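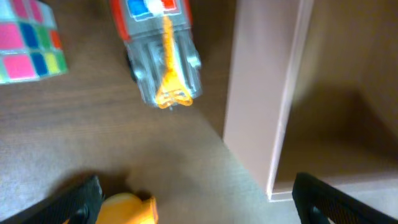
Bulletin intérieur - n° 23 - page 12

Visite de la ludothèque centrale de Testville

Dans le cadre du programme d'échanges entre établissements de prêt, une délégation de la ludothèque de Bimden a été reçue en décembre par le service du jeu de Testville. La visite a débuté à neuf heures dans le hall du bâtiment Rezaei, ancienne filature dont la municipalité occupe désormais les deux premiers niveaux.

La délégation a été accueillie par M. Shahab Naseri, responsable des collections, qui a rappelé les grandes lignes de l'établissement. Le fonds compte 3000 jeux et jouets, dont 225 sont entrés au catalogue depuis la réouverture. Le prêt est ouvert aux familles, aux écoles et aux maisons de retraite de la commune.

L'atelier de contrôle

La première partie de la matinée a été consacrée à l'atelier, où sont examinés les retours avant leur remise en rayon. Le travail s'effectue sur des tables de bois brun, dégagées à chaque changement de lot. Un cube multicolore, aux carreaux roses, bleus, verts et jaunes, y voisinait avec un petit véhicule gris à flancs rouges et une boîte ouverte. Les objets sont posés à distance les uns des autres, disposition que le service recommande afin d'éviter tout mélange de pièces entre deux fiches de prêt.

Le contrôle suit un ordre constant : lecture de la fiche, inventaire des éléments, examen des surfaces, nettoyage, remise en boîte. Les petits véhicules font l'objet d'une attention particulière, les reliefs moulés retenant facilement la poussière. Ils sont brossés à sec, puis essuyés au chiffon humide. Les cubes à facettes sont manipulés sur plusieurs tours complets avant d'être validés - un mécanisme trop dur entraîne le retrait provisoire du prêt.

M. Naseri a précisé que les boîtes d'origine ne sont conservées que lorsqu'elles supportent un usage répété. Les autres sont remplacées par des contenants de format unique, fournis par la maison Claston. Plusieurs membres de la délégation ont souhaité connaître le coût de ce remplacement ; le détail en sera communiqué par courrier.

Les réserves et la salle de jeu

La visite s'est poursuivie à l'étage, dans les réserves. Le classement par âge y a été abandonné au profit d'un classement par type de jeu : assemblage, adresse, réflexion, imitation. Les agents interrogés jugent le rangement plus rapide, mais reconnaissent que les familles demandent davantage d'aide à l'accueil.

La salle de jeu, ouverte au public à partir de quatorze heures, n'a pu être parcourue que brièvement. Son éclairage a été signalé comme insuffisant du côté de la cour, et des travaux sont à l'étude.

Suites de la visite

La direction de Bimden a retenu le principe d'un essai du contrôle en cinq étapes sur son propre fonds de jouets miniatures. Une grille de suivi commune sera établie par les deux services. La ludothèque de Testville sera reçue à son tour au printemps ; les agents désireux de participer à l'organisation de cette journée sont priés de se faire connaître auprès du secrétariat.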